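Catthorpe swap shop gets its Saturdays back

February 1, 2019

Good news for anyone with a garage full of stuff they can't bring themselves to throw out: the Catthorpe swap shop is going back to Saturday hours! It reopens on the weekend schedule this month, nine in the morning until one, same side door on Gorkholm Street as before.

If you've moved to town in the past year or so you may not even know we had one. The idea is simple. You bring in things that still work, you take home things you need, and no money changes hands. I've been going since it was two folding tables and a coat rack (I still have the bread machine I got on my second visit, and it still makes a loaf shaped like a boot). When the hours got cut to weekday afternoons last September, I more or less stopped, along with everybody else I know who has a job.

The numbers bear that out. A sheet taped up by the door says the shop was seeing 90 visitors on a good Saturday before the change, and 19 on a typical weekday afternoon after it. You can only look at that for so long before somebody decides to do something, and at the January meeting the town agreed to pay for the heat and lights on weekends through the end of the year.

There are a few new rules, so read these before you load the car. Each household can drop off up to 13 items per visit. Clothes need to be washed and on hangers or folded in a bag, and they'd really like the bag to be see-through. No mattresses, no car seats, no paint. Books are fine again, which made me very happy, but encyclopedias are not, which will make my brother-in-law very sad. Anything with a plug gets tested at the counter while you wait, so bring the cord. I once carried a slow cooker all the way there and all the way home because the cord was sitting on my kitchen counter.

The kids' corner is staying, and it's bigger. The old sports shelf has moved to the back hall next to the restrooms, so if you're hunting for skates, that's where to look. I stopped by for a peek and counted myself lucky to get out with only a colander and a jigsaw puzzle of a lighthouse. It's supposed to have around 200 pieces. I'll let you know.

Khaemba Bakery across the street says it will open early on swap days, and Flavow, the juice place, is offering a free small cup to anybody who walks in with something from the shop. Parking is the usual mess. The lot behind the library is your best bet, and the bank doesn't seem to mind people using its spaces on weekends as long as you stay out of the drive-through lane.

Drop-offs stop half an hour before closing, and please don't leave bags at the door overnight. The raccoons get into them.
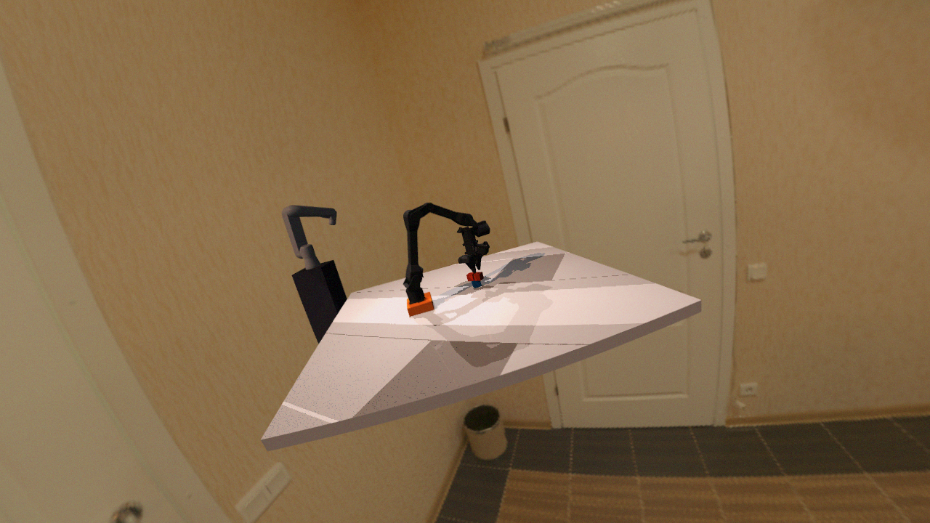

If you can't make it on a Saturday, the Wednesday afternoon hours are sticking around too, from two to five. I'll be there for the first Saturday with a box of mugs and a lamp I never liked. Come say hi, and take the lamp.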